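Home | Flowers | Wreaths | Table Settings | Shop Supplies | About

Arranging Artificial Hydrangeas in a Low Vase

Jul 25, 2023

Silk-type hydrangeas come out of the shipping carton flat, and they need a little work before they look right. Plan on 52 minutes the first time.

What you need:
A vase with a wide mouth
Blue hydrangea stems
Loose greenery
Wire cutters
Floral tape

Step 1. Shape the heads. Hold the stem just under the bloom and pull the outer petals down and away from the center. Turn the head as you go.

Step 2. Bend the leaves back, then curl the tips down over your thumb.

Step 3. Lay everything out on a bare table. Keep the stems apart so the leaves don't catch on each other.

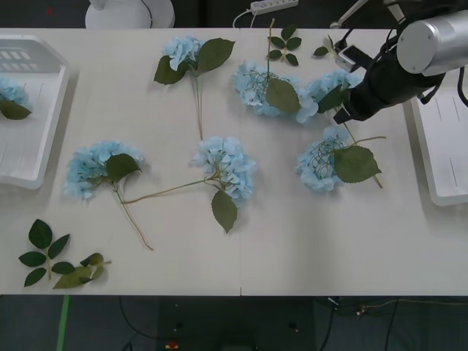
Decide now which head goes in the middle and which ones go around it. If a bloom shows green mesh between the petals, give it a second round of shaping or turn that side toward the back of the vase.

Step 4. Cut the stems. I leave the center one 4 inches longer than the rest - you can always trim again.

Step 5. Tape the stems together where they cross and set the bunch in the vase. Push the loose sprigs in last, low around the rim, darker leaves first.

Dust with a soft brush every July or so.

Contact | Copyright 2023 Betard Flowers | Back to top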